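Reading skincare claims, handout 4

Start with the label. Stumow's barrier cream says it "repairs in one night". Ask what was measured, on whom, and against what. A moisturised forearm looks better than a dry one whatever is in the tube. 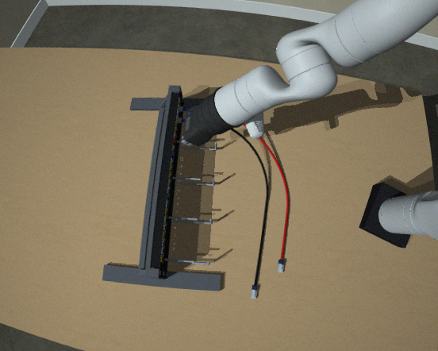
Fig. 1. Grey upright rack on the wooden tabletop.

Borix quotes a trial of 178 users, of whom most "agreed" their skin felt calmer. Agreed with whom? There was no plain cream to compare it with, and feeling calmer is not a measurement. Cheema had 610 users and the same hole in the middle. A bigger survey of the same bad question is still a bad question. 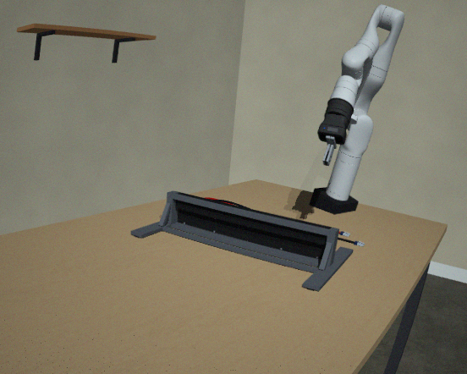 Percentages of an active ingredient tell you very little alone. Ekport prints its figure on the front and leaves out whether it stays stable once the tube is opened. Before writing the exercise, picture a bathroom shelf as bare as the plank on two black brackets on the wall in Fig. 2, then decide which products you would put back on it and what evidence you would want for each. Fragrance goes in your answer too. Bring one label to the next class, with the small print legible.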